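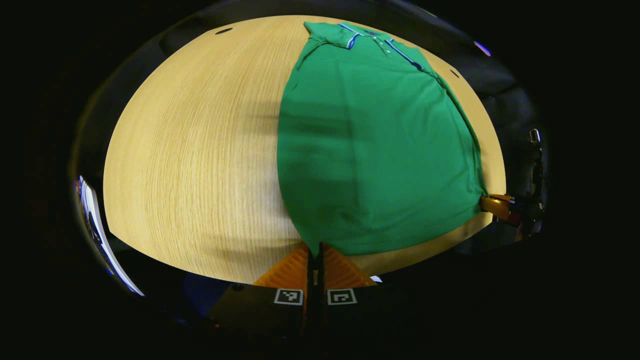
The Case for Folding on a Table

Evanthia Economou folds every Wednesday, starting at 7 in the evening, and she does all of it on the dining table. She used to fold on the bed. The mattress gave under her hands, the stacks leaned over, and by the time the last towel was done the first shirts had slid into the gap by the headboard.

"A bed is too low and too soft," she says. "I was bent over for an hour and the shirts still looked slept in."

Economou runs the laundry room at Stergiou, a small guesthouse in Prukdale with 50 beds in the summer season. Most of what comes through is sheets, but the front desk and kitchen staff wear polo shirts, and those are the pieces new hires get wrong. A T-shirt forgives a sloppy fold. A polo has a collar and a placket, and both hold a crease in the wrong place until the next wash.

Her method begins with the shirt laid flat, front up, collar at the far edge of the table. She buttons the top button, turns the collar down all the way around, and takes hold of the hem. A short pull toward the body gets rid of most of the wrinkles across the middle. Many people smooth with the palm first, which pushes the fabric into new ridges near the side seams. Pull, then smooth.

Next the shirt is turned face down. Each side comes in toward the center, with the sleeve laid back on itself so it stays inside the fold. The hem goes up to the middle, and then once more to just under the collar. Flip it over and the placket should be in the center.

Anastasia Vrettos teaches a home care class in nearby Uvinley and does it a little differently. She folds in thirds from the bottom, so the finished shirt is shorter and can stand on its edge in a drawer. It takes longer. She thinks it's worth it for striped or contrast trim, where a crooked collar shows from across the room.

Both of them prefer bare wood to a tablecloth, which moves along with the shirt. Wipe the table and let it dry first, and check for crumbs. Vrettos keeps a Brerkon folding board in her classroom for beginners, though she takes it away after 2 lessons.

Shirts should come out of the dryer while slightly damp at the collar and be folded within a few minutes. Cotton knits that sit in the basket overnight will need the iron.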